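### 3.2 Hand washing of small textiles

Most of the households in Cimdale and Plenstead own a washing machine, but our diaries show that the machine doesn't take all of the laundry. From the 1310 washing events that were written down, a clear part was done by hand, and almost always in the bathroom. The kitchen sink was named less often. Several participants wrote that they don't like to put clothes and towels where they also prepare food.

The items were mainly small: face cloths, socks, underwear, baby bibs and hand towels. Towels are a special case, because a dry towel looks easy to wash and becomes heavy as soon as it takes up water. A participant from Plenstead noted that one hand towel "is the whole sink". We kept this expression in our coding scheme for all cases in which the item left almost no free space for moving it.

We divided the work into four steps: filling, soaking, squeezing and rinsing. Filling was short. Many people used much less water than we expected, often only a low layer on the bottom, and they added more later if the fabric was still dry in the middle. Soaking was the step with the largest differences. In Cimdale it could be skipped completely, while in Plenstead the item was sometimes left until after dinner. Squeezing was described with many different verbs (press, knead, wring, twist), and the same person could use two or three of them in one diary entry. For the analysis we joined them in one category – the diaries alone don't allow a finer separation.

The type of soap was also not uniform. Liquid hand soap was used quite often, simply for the reason that it was already near the sink. Detergent made for hand washing was present in only 11 homes, and in most of these it was stored in another room.

Figure 4 shows the squeezing step with a white towel in an oval basin. 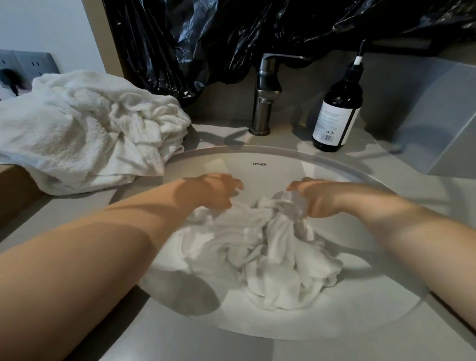
**Figure 4.** Squeezing a terry towel with both hands in shallow water.

How many times should a towel be rinsed after it is washed by hand? Two changes of clean water are enough for a normal amount of soap, and a third one is useful if the water still feels slippery between the fingers.

The participants rarely reached this number. The usual entry mentions one rinse, followed by a last squeeze over the sink – then the item was hung on a radiator, a rail or the edge of the bathtub.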